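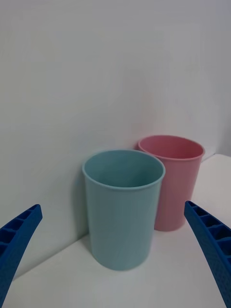 Consuelo Arriaga asked whether plastic tumblers can go straight from the rack into a nest, one inside the other. They can, but a thin film of water between the walls will hold two cups together hard enough that people crack a rim prying them apart. The procedure below avoids that and covers cups that are already stuck.

Airing and nesting plastic tumblers
Posted Jan 24, 2018

You need a clean flat surface, a lint-free towel and a bowl that holds warm water to a depth of two inches.

1. Wash inside and out, including the underside of the lip. Soap residue collects there and leaves a tacky ring.

2. Shake out the water and invert the cups on the towel for 11 minutes. Do not leave them inverted on a bare table — the rim seals and the inside stays damp.

3. Turn the cups upright and stand them at the back of the table by the wall, where sleeves won't catch them. Two colors make it easy to track which cup was washed first.

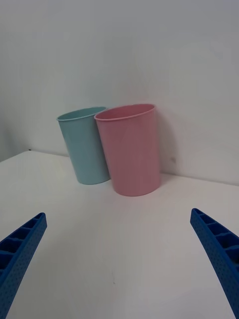

4. Leave a small gap between the cups for air. If they have drifted together, separate them at the base.

5. Run a dry finger around the inside, just below the lip. If it drags, wait longer.

6. Check that each cup stands flat. A cup that tilts may have a warped foot or grit beneath it. Wipe the table and try again.
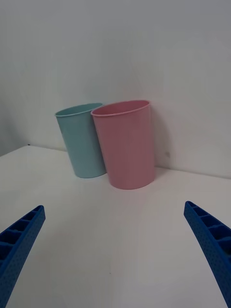

Blue cup leaning left, pink cup close to vertical.

7. Nest only cups of the same model, and let the upper cup drop under its own weight. Do not press.

Separating stuck cups

Stand the lower cup in the warm water and pour cold water into the upper one. Wait 200 seconds, then twist — do not pull. Repeat once if needed. Oil works too, but it has to be washed out of both cups.

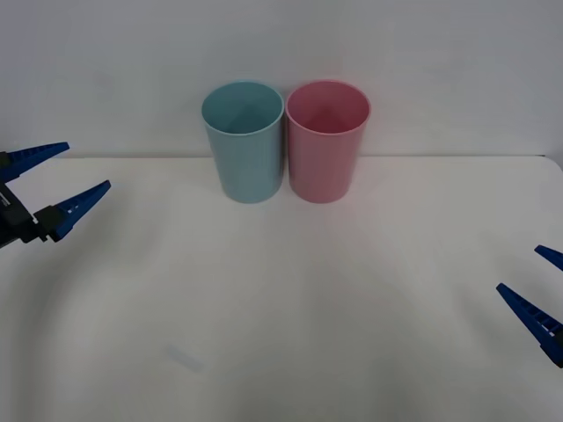
Mixed sets need a check for size before step 7. Makers change a mold without changing the color, and a difference too small to notice in the hand is enough to cause jamming. Stand the two cups side by side at the same distance from the table edge, as with the blue and pink pair, and compare the rims at eye level. If one is higher, store them separately.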